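Werndale open day, 10 April 2021

I'd been meaning to get to the Werndale works for years (it's only 6 miles from us!) and finally went. We queued outside with tea in paper cups, then got the long walk round the old dye house, which still smells faintly of wet wool and has 408 windows, so the guide told us.
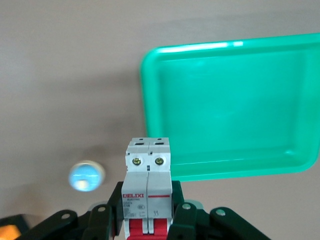 A two-pole breaker and the green tray.

After that it was up the back stairs to the weaving floor, my favourite bit by miles. One loom was running and the noise goes right through your shoes – I stood there grinning like a child. The blankets in the shop were lovely but dear, so I came home with a tea towel and a very good cheese scone. Parking is free, down by the river, and the next one's in January.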